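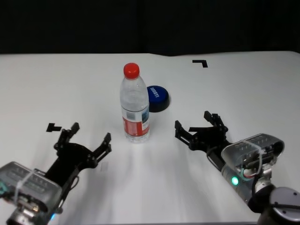
Red cap, clear bottle, white table.

4 min read

Shewit Wolde has been tasting water for a living for 16 years, and the first thing she did when I sat down was take my coffee away.

"You won't taste anything for an hour now," she said, sliding it to the far end of the bench. "So we'll talk first."

Fine by me! I'd driven up to Truron on a Monday morning with a notebook full of questions, most of them some version of "doesn't it all taste the same?" She's heard that one before. She grew up in Inham, where the town water came out of limestone, and moved to Marar at nineteen, where it didn't.

"I made tea the first night and thought the kettle was broken," she told me. "It tasted like nothing. I called my mother and she laughed at me for a good long while."

That phone call is more or less how she got here. She took a lab job, got moved onto the tasting panel when somebody went on leave, and stayed. These days she trains new tasters, and she's picky about it. Of the 164 people who applied last year, she kept 2.

I asked what the others got wrong.

"They wanted to sound like wine people," she said. "One man told me he was getting pear. I need you to tell me if it's flat, or bitter, or if it reminds you of a garden hose. Garden hose is very useful to me."

We got onto bottled versus tap (of course we did — my sister had made me promise to ask). Shewit drinks tap at home, lets it sit in the fridge overnight with the lid off, and keeps a few bottles in the trunk for long drives. She doesn't like them left there in summer.

My hour was up by then. She poured me three small glasses, all at room temperature, and I got two of them completely backward. She wrote that down, which I thought was a bit much, and then gave me back my coffee, stone cold.

Contact us | © 2024 | Back to top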